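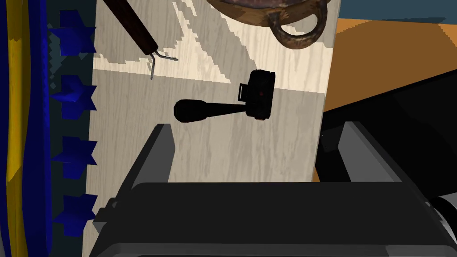

**How does a robot learn to pick something up?**

A person shows it. The person moves the arm by hand, or steers it from a distance with a controller. The computer stores each movement as a list of numbers.

One complete try is called a *demonstration*. At Jorkik, a learner robot is given 100 demonstrations of each task.

Practice can also take place in a simulator, a world drawn by a computer. The black car part between the two grey fingers is drawn that way. So are the pale wood under it and the blue stars on the left.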